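Stale transforms and a planner that trusted them

March
by the Haugen notes desk

Search this site
Search

I spent most of this month on a bug in the motion stack that looked like a calibration error, behaved like a calibration error, and went away for a while every time I recalibrated. It was a timestamp problem. I am writing it down while I still remember the order of events.

The setup is a single arm running our planner, which we call Rurkton, against a perception node that estimates the pose of connectors inside a desktop PC. Rurkton takes a goal pose for the fingertips, a collision mesh and a set of joint limits, and returns a timed trajectory. The perception node publishes at its own rate, and between the two sits a transform buffer that holds 3000 entries and answers questions of the form "where was the wrist at time t".

The symptom was a lateral offset at the fingertips. On a slow approach the offset was under a millimeter. On a fast approach it reached 3 mm, always along the direction of travel. I noted the direction in my log on the first afternoon and then ignored it for eleven days, which I regret. An error that follows the velocity vector is a timing error until proven otherwise.

Static checks all passed. Hand-eye residuals were fine. I swapped the checkerboard for a stiffer one, reran the solver with 49 poses, and got the same extrinsics to the fourth decimal.

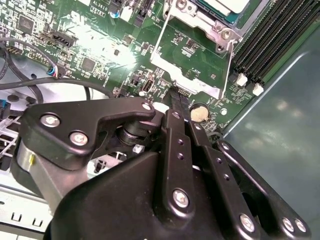
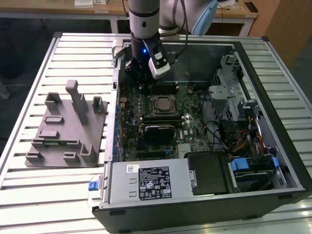 The collision model was my second suspect, and it turned out to have its own faults. Rurkton inflates every mesh by a fixed padding before it searches, and with the case on its side the usable volume is a shallow box with tall obstacles standing in it. The drive cage gets padded, the graphics card gets padded, and the heads of the bolts on the gripper linkage were modeled as one convex hull, so the hand was a good deal fatter in the planner than on the bench. To get the fingertips onto a cable right beside the coin cell, with the memory slots not far off, the search had to come in on a curve. Curved approaches at speed are where a lagging transform does the most damage, and the two faults had been feeding each other.

I split the gripper hull into separate convex pieces, one per link, and made the padding a function of distance to goal: full padding outside the case, tapering over the last stretch of the approach. Planning time went up a little. Approach paths got much straighter, and the offset on fast moves shrank without going away.

The remainder was in the buffer. The wrist camera driver stamps a picture when the host finishes receiving it. The joint state publisher stamps when the controller samples. The lookup was correct for the stamp it was given, and the stamp was late by one transfer plus whatever the USB stack felt like adding. I had a compensation constant in the config for this, set when we used a different resolution. After the resolution change the constant was wrong, and no check in the code would have caught it.

The fix has two parts. The driver now reads the exposure midpoint from the camera's own clock, and a small filter maps that clock to host time. The lookup also refuses to extrapolate. If the buffer can't bracket the requested time, it returns an error and Rurkton holds position until the next valid sample. Before this it would return the latest transform it had, with no warning, and a caller had no way to tell.

I also added a regression test, named Wendora after the branch it was written on. It moves the wrist past a fixed marker at several speeds, in both directions, and fits the marker position against velocity. The slope of that fit is the time error. If it is outside tolerance the build fails. It takes 11 minutes on hardware, so it runs overnight and before any tagged release.

Open items:

The clock filter takes too long to settle after a driver restart. Until it converges the arm should probably be limited to slow moves, and at present it is not.

The padding taper is linear. There is a visible kink in the velocity profile where it begins, and a smooth ramp would likely remove it.

Replay files recorded before the fix, including everything in the Flamalport archive, still carry receive-time stamps. I have a conversion script that applies a constant shift. It is fine for viewing and should not be used for fitting anything.

Get new posts by email. Enter your address to subscribe.
This site uses cookies to remember your preferences. Accept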